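Noreen Hashmi Would Like You to Stop Folding the Fitted Sheet

The owner of Kelley's only mending shop on moths, hems and the chair in your bedroom
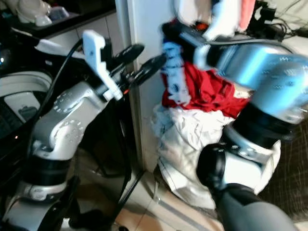

A shop with one mirror

Noreen Hashmi has opinions about your closet, and she hasn't seen it. She doesn't need to. After enough years of taking in other people's clothes through the front door of Tanoli Mending, she says, you can work out the closet from the coat.

"Wire hanger," she tells me, before I've got mine all the way off. She presses a thumb into the bump at the shoulder. "Since when, March?"

It was February. I let her have March.

The shop is on the short side of the square in Kelley, between a bank and a place that used to be a bank. There's one mirror, one curtain, and a stool that customers are told not to sit on. Hashmi opens at ten and closes when she's finished, a system that has caused some confusion. September is the worst month, she says, when people pull out their sweaters and find out who else has been wearing them.

On moths

"People come in whispering," she says. "Like they've got a disease. I had a man put a cardigan on the counter in two bags and back away from it."

Her advice on moths is short. Wash it before you store it. Don't put your faith in cedar. She has nothing against cedar, which smells nice, but she's mended a great many sweaters that smelled of it.

"They want the soup you spilled," she says. "They want your neck. A clean sweater in a shut bag is very boring to a moth."

What about lavender?

"Also very nice."

The Emell years

Before the shop, Hashmi spent her working life at Emell, a maker of bed linens out on Rovgate Road, where she checked hems. On a good shift she got through 400 pillowcases. On a bad one she got through 400 pillowcases with a headache. The job taught her to spot a crooked seam from across a room, a skill that has ruined several weddings for her.

It also left her with firm views on the fitted sheet. I tell her I've watched the videos, the ones where somebody tucks four corners into each other and ends up with something like a paperback.

"And how does yours come out?"

Like a sleeping cat, I admit.

"Fine. Put the cat on the shelf." She shrugs. "It's going on a mattress. The mattress isn't going to inspect it. I inspected sheets for a living and I roll mine up and shove them in."

Towels are another matter, and she won't be drawn on towels.

What it costs

A hem at Tanoli is $4 if you've pinned it yourself and more if you've pinned it badly. Hashmi knows this is too cheap. Her daughter has told her, and so has the bank (the one that's still a bank). She did once raise the price of zippers and felt so bad about it that she started giving away buttons.

She has plenty to give. The button drawers take up most of the back wall, and she'll tell you there are 1,000 in the brown drawer alone, though I get the feeling that number was settled on some time ago and hasn't been checked.

What she won't do is mend something the owner doesn't like. "They bring me a dress and I say, do you wear it? And they say, well, I would if it fit. So I say, did you wear it when it fit? And then it goes very quiet." She sends those people home. Most are relieved. One went to a tailor in the next town and, she's pleased to report, still doesn't wear the dress.

The chair

Near the end I ask about the chair. Everyone has one, the chair in the bedroom where clothes go when they're too dirty for the drawer and too clean for the wash. I expect a lecture.

"I have two," she says.

She thinks the chair is underrated. Wool does better with a night in the open air before it goes back in a drawer, and so do most trousers. Her one rule is that the chair gets cleared before anything on it has to be dug for. By that measure mine went wrong sometime around the last election.

My coat takes her as long as it takes the kettle to boil. She steams the shoulder, finds a loose button I hadn't mentioned, fixes that too, and hands it back on a wide wooden hanger, which she says I can keep if I promise to use it.

I ask what I owe her.

"Four dollars," she says. "And throw the wire one out when you get home. Not in the closet. Out."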